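Folding on the bed

I finally went through the black pants. It took most of an evening in July and the whole bed. 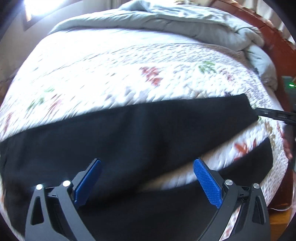 Black pants on the floral bedspread, ready to fold.

I do all my folding on the bed now. For years I used the top of the dryer, but it's too narrow for anything with legs, and one side always slid down behind the machine. The bed is the right height for me if I stand on the window side, and the quilted bedspread has enough grip that things stay where I put them. Black on a white quilt also shows me where the edges are, and every bit of lint, which I could do without.

The way I fold pants comes from Qianru Kang, who I shared an apartment with years ago. She worked in a clothing store and could get through a pile of them while talking on the phone. Her method goes like this:

Lay the pants flat and smooth them from the waist toward the hems with your palm. Put one leg over the other and line up the hems first, then the waistband. The crotch seam sticks out as a little point, so fold that in to make a straight edge. Fold the hems up to just below the waistband, then fold what you have in thirds. It should stand up by itself. If it falls over, the middle fold was too loose.

I used to line up the waistband first and I still do it when I'm tired. The legs come out uneven and I have to start over.

The reason for all this was the dresser. I have a four-drawer Plasberg that I bought used, and the second drawer had gotten so full it would only open partway. I measured the inside before I started and it came to 16 inches front to back. Pants folded in thirds fit in two rows. Folded the old way, in half and half again, they only fit stacked, and then I wore whatever was on top and forgot about the rest.

I found a pair from Britico that I had been sure I left in a hotel. I also found two pairs that don't fit and haven't for a while. Those went in the bag for Gayan Gazi, who takes clothes over to the swap at his building. One more has a hem coming down on the left leg. It's in the mending basket, where it has company.

I thought about buying drawer dividers. Jilell makes a spring-loaded kind and a few people have told me they like them. For now I'm using shoebox lids stood on their sides, and they work all right as long as the drawer stays full. When I take out a few pairs the row starts to lean.

Next is the sweater shelf - I'm leaving that until it cools off.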